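Vadness 36 Rolling File Cabinet – Review

Posted by Xiaoqing Cui on 25th September

I do the books for a few small shops from a spare room at home, and for years my paper lived in cardboard boxes under the desk. In April I bought the Vadness 36, a three-drawer rolling file cabinet, and I have used it every working day since. I paid full price for it at the Bright office store in town.

Delivery and assembly

The cabinet comes mostly built. The drawers are already on their slides and the lock is in place. You attach the casters and the handles yourself. The casters push into sockets on the underside and need a firm knock with a rubber mallet, which is not included. The handles take two screws each. My neighbor Junhao Xia helped me turn it over, and I would not try that part alone. The carton was scuffed at one corner but the cabinet inside was fine.

The instructions are a single sheet with small drawings. Step 4 shows the front casters going on the back. The locking ones belong at the front, where you can reach them with your foot.

Drawers

The bottom drawer takes hanging folders, letter size out of the box, or legal size if you move the rail. Moving the rail means taking the drawer all the way out, and the release tabs are stiff. I did it once and left it. The two upper drawers are shallow. I keep checkbooks, stamps and receipt envelopes in the top one and printer paper in the middle.

The file drawer opens fully, so you can get at the folders in the back without scraping your knuckles. The upper drawers don't. They stop well short, and whatever slides to the back stays there until you go looking for it. At this price I expected the same slides on all three.

Only one drawer opens at a time. This keeps the cabinet from tipping forward and I got used to it within a week, but it is annoying when you want to move something from one drawer to another.

Lock

One key locks all three drawers. It came with two keys, both folding. The lock turned smoothly at first and then got gritty over the summer. A little graphite powder fixed it. It is fine for keeping client papers out of sight. I would not trust it with anything a thief would really want.

Rolling

On hard floors it moves well, even full. On my rug it has to be dragged. The wheels left dents in the rug that have not come out, so put a mat down if you care about that. With both front casters locked it stays put when I pull the file drawer open.

The finish

Mine is the matte charcoal. It shows dust and fingerprints, and a damp cloth takes care of both. There is one chip on the side where I hit it with the vacuum. The white version may hide dust better, but I have only seen it in the store.

Compared with the others

Before this I borrowed an Illholm two-drawer from Lanying Xue, who I used to share an office with. The Illholm is heavier and its slides are better on every drawer, but it has no wheels and costs a good deal more. I also looked at the Cidinach, the cheapest of the three. The display model had a file drawer that sagged when it was open, and I left it there.

Would I buy it again

For a home office with one person's worth of paper, yes. If you keep several years of records for other people you will fill the file drawer fast, and two of these cost more than one good upright cabinet. I have since moved the older folders to a shelf in the hall closet.

Good: full-opening file drawer, rolls well on hard floors, little assembly
Not so good: short upper slides, stiff rail tabs, poor instruction sheet

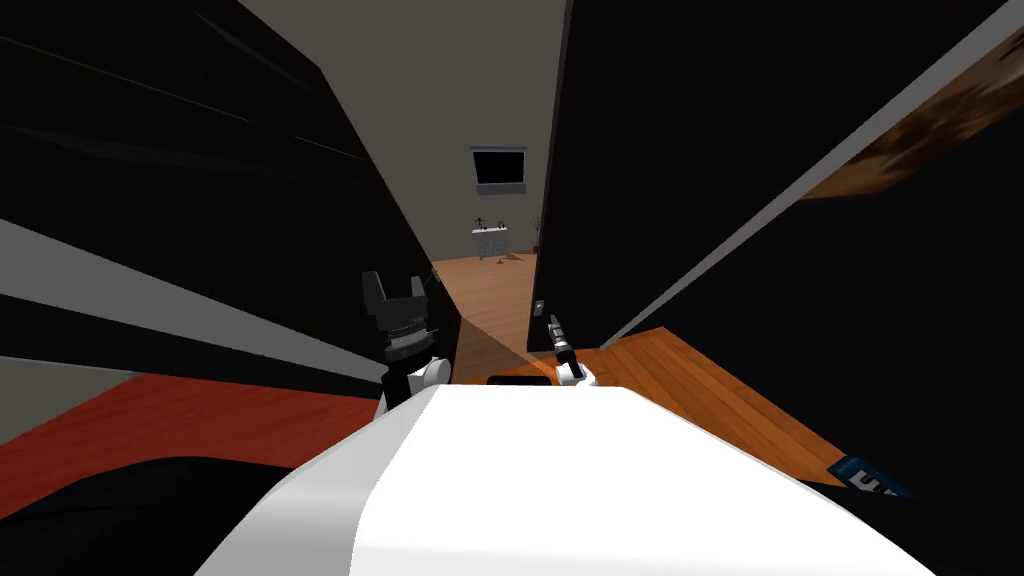
Does the cabinet fit under a standard desk with the casters on?

It fits under mine, with enough room on top for a thin tray. Measure yours first if it has a keyboard shelf or a center drawer – those hang lower than the desktop.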